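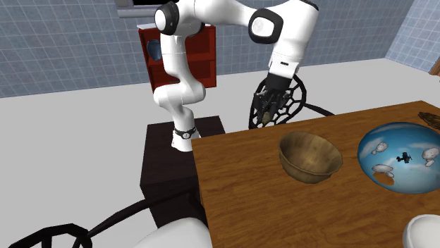
Mitwirkende gesucht für das Fan-Edit-Projekt »Vovine«

Für eine nichtkommerzielle Neumontage der Science-Fiction-Serie »Laryea« suchen wir Leute für Schnitt, Ton und Untertitel. Aus den beiden Staffeln soll ein zusammenhängender Film von höchstens 150 Minuten werden. Arbeitstitel ist »Vovine«, nach der Station, auf der die zweite Hälfte der Handlung spielt.

Der Rohschnitt liegt vor und umfasst 353 Einstellungen. Die Nebenhandlung um die Kolonie Kondow ist darin fast vollständig gestrichen, die Rückblenden stehen jetzt in zeitlicher Reihenfolge. Dadurch fehlen an mehreren Stellen Übergänge, und im zweiten Akt passt die Musik nicht mehr zu den Bildern. Die Szene im Hangar ist noch zu lang – hier gibt es zwei Fassungen, über die noch nicht entschieden ist.

Gesucht werden:

Schnitt (eine Person)
Feinschnitt des zweiten und dritten Aktes nach vorhandener Szenenliste. Erfahrung mit mindestens einem abgeschlossenen Fan-Edit oder einem vergleichbaren Kurzfilm wird vorausgesetzt. Das Schnittprogramm ist freigestellt, solange es XML oder EDL sauber ausgibt.

Ton (zwei Personen)
Trennung von Dialog und Musik, Atmosphären, Mischung in Stereo und 5.1. Die deutsche Synchronfassung liegt nur in Stereo vor und rauscht in den ersten Folgen deutlich. Wer Erfahrung mit der Restaurierung alter Fernsehtonspuren hat, schreibt das bitte dazu.

Untertitel
Deutsch und Englisch. Die englische Liste ist vorhanden, muss aber auf die neue Schnittfolge umgesetzt werden. Für die deutsche Fassung sind Untertitel für Hörgeschädigte vorgesehen.

Farbkorrektur
Angleichung der beiden Staffeln. Staffel 1 ist körnig und grünstichig, Staffel 2 wesentlich kühler. Ein Referenzbild je Schauplatz wird gestellt.
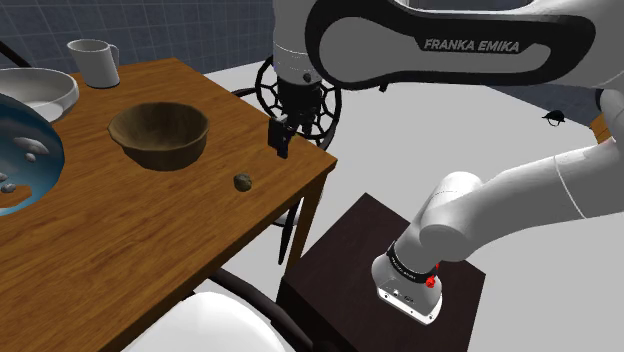
Letzte Änderung dieser Seite: 2022-10-16

Umfang und Ablauf

Die Arbeit beginnt im November. Zu rechnen ist mit vier bis sechs Stunden pro Woche, beim Ton zeitweise mit mehr. Abgestimmt wird schriftlich im Projektforum, dazu kommt alle zwei Wochen eine Sprachkonferenz am Abend. Die Dateien werden über den Server der Gruppe Jido ausgetauscht. Eine stabile Leitung ist nötig, das gesamte Material belegt 59 GB.

Eine Bezahlung gibt es nicht. Das Projekt nimmt kein Geld ein, auch keine Spenden. Alle Mitwirkenden werden im Abspann genannt, auf Wunsch unter Pseudonym. Wer mitarbeitet, muss beide Staffeln im Original auf DVD oder Blu-ray besitzen. Anfragen nach Kopien des Ausgangsmaterials werden nicht beantwortet.

Bewerbung

Bitte über das Kontaktformular mit dem Betreff »Vovine« und der gewünschten Aufgabe. Wir brauchen:

– eine kurze Angabe zur bisherigen Erfahrung
– für Schnitt und Ton eine Arbeitsprobe von höchstens fünf Minuten, als Link
– die Abende, an denen eine Sprachkonferenz möglich ist

Die Nachricht darf nicht länger als 3.000 Zeichen sein, das Formular schneidet den Rest ab. Anhänge nimmt es nicht an.

Für Schnitt und Ton verschicken wir danach eine Probeszene von zwei Minuten Länge. Dafür ist eine Woche Zeit. Bewertet werden vor allem die Anschlüsse und die Verständlichkeit der Dialoge – Effekte und Titel bitte weglassen.

Wer nur den fertigen Film vorab ansehen und Fehler melden möchte, kann sich ebenfalls eintragen. Für diese Sichtung gibt es im Forum einen eigenen Bereich, eine Arbeitsprobe ist dafür nicht erforderlich.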